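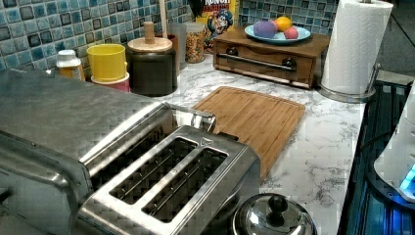
Monday, kitchen bench, second go at the layout

Started 8 a.m. I still don't believe the counter is too small. Everyone who uses it says so, and the Larkotell note from May says so too, with a drawing, but the drawing leaves out half the things that live along the tile. My guess is that the counter is fine and we park things badly.

The rule under test comes out of the Nitedent handout: keep 600 mm of clear run in front of the main work spot, and put anything that gets hot at one end. Sounds sensible. It also sounds like it was written by somebody with no toaster. We have a toaster and a toaster oven, and the handout treats "small appliances" as one lump that goes in a corner. Ours don't make one lump. The oven door needs room to open and the toaster needs room above it for hands, and those are different kinds of room.

Things I wanted to check:

1. Does the cutting board get a fair spot with both appliances out?
2. Do the canisters earn their place against the backsplash, or are they just there from habit?
3. Where do the cords go?

On 1. The bamboo board is the piece everything else should be arranged around, and it never is. People put down the appliances first and give the board what's left. I'd sooner set the board down with open counter on every side, then see what complains. A groove around the edge only helps if you can pick the board up level and carry it off, and you can't do that with a lid or a canister at your elbow. 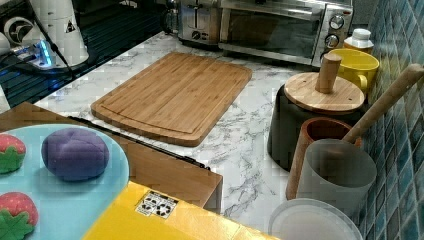

Board in the middle, toaster and toaster oven at the back. Canister and yellow mug stay by the tile.

I'd call this better, though I'm wary of my own opinion. A bare counter always looks as if it works. The test is somebody making lunch on it in a hurry, and I haven't got that result. Also, a person who likes the board square to the edge will nudge it straight and then put a plate in the gap.

On 2. Not convinced by the row along the backsplash. The canister with the tall wooden knob is fine, you can grab it without looking. The translucent gray one I have less time for. The Wurer sheet says to store by how often you reach for a thing, and I agree with that much, but then it wants 26 labels for a shelf plan. No. A label doesn't move a jar closer to your hand.

The little round multicolored stuff in the clear glass jar can stay. It's the one container where you can see what you've got.

On 3. Cords are the weak part of every plan I've read, ours included. Baláž layout shows none at all. Both appliances have to reach power from wherever they end up, and a cord lying on the counter eats space that the drawings count as free. Before I accept any layout I want the cords drawn on it, plugs too.

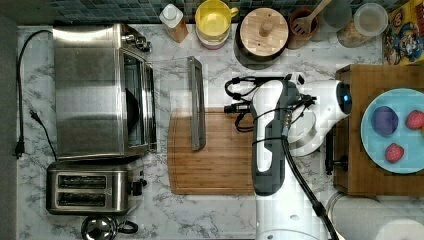
Where that leaves it

- Board first, then appliances. Keeping this.
- The 600 mm figure: not proven either way. I'd like to see it with the oven door down before quoting it to anyone.
- Oven and toaster side by side or one in front of the other: open. I lean toward side by side, only because the lever is easier to get at. Weak reason.
- Canisters: try 2 at the back for a week and put the rest in a cupboard. If people fetch them out again, that's an answer.
- Don't add a shelf. Somebody will suggest a shelf.

To do: cord sketch, tape line for the board, ask Larkotell what their drawing was measured from.

Recent entries
Drawer dividers, first try
Does a dish rack need a tray?
Wurer shelf plan, notes and doubts
Baláž layout, cords missing
Lids: where do they all go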